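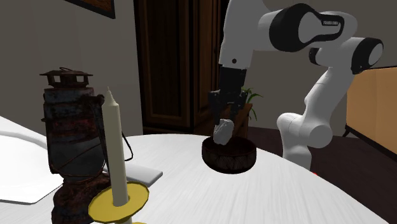 Kamol Khamphan wrote to me in March to complain that every guide to buying a robot arm stops at the price of the arm, and could I please do the rest. So this entry covers budgeting for a small pick-and-place cell, meaning one arm, one gripper, one table and something to move from A to B.

Contents of a budget

The arm is the big line, but it's rarely even half of what I end up spending. Then comes the gripper. A parallel gripper (two fingers that open and close) is the usual first buy, and it's fine for boxes and blocks. Lumpy things like stones are harder, as the fingers may only touch at a couple of points, so put in money for spare fingertips and a set of soft pads. I pay 46 dollars a pair for mine and I go through them like socks!

Next is mounting. An arm on a light table will shake the table, and then your nice repeatable positions wander off. Budget for a heavy base or for bolting down. After that come cabling, an emergency stop, guarding if your risk assessment asks for it, and training hours. I always forget training hours.

Simulation first

Simulating the task before ordering is common now, and I'm a big fan. You load a model of the arm, put in a table and some stand-in objects (bowls, rocks, a potted plant, whatever clutter you like) and see if the gripper can get down into a container without its housing hitting the rim or the neighbors. On the Pakside job I ran 400 trial placements this way and learned that the arm we'd picked couldn't reach the back row of bins. We moved up one size before anybody signed anything.

What simulation won't tell you much about is wear, dust, or how a real surface grips. Keep some cash back for a physical trial. Maltiten rents out a demo cell and takes the rental off the price if you buy, and Van der Merwe will do an on-site test but charges for travel.

Planning the timeline

From first quote to a running cell, my last project took nearly 112 days, and most of that was waiting for parts. Order the gripper with the arm, or check that the flange pattern matches, or you'll have an arm with nothing on the end of it (guess how I know). I ask for three quotes and make each supplier list the yearly service cost on its own line.

See also: Skinisell payback worksheet; gripper payload; used robot arms

Comments (3)

packline_deb: Does the payload figure include the gripper? Our dealer was vague.

Reply from author: It has to cover gripper plus part, so subtract the gripper's weight first.

torvo: Add electrical work. We needed a new outlet and it pushed us back two weeks.

Mina R.: Going to try the simulation step before our next quote, thanks!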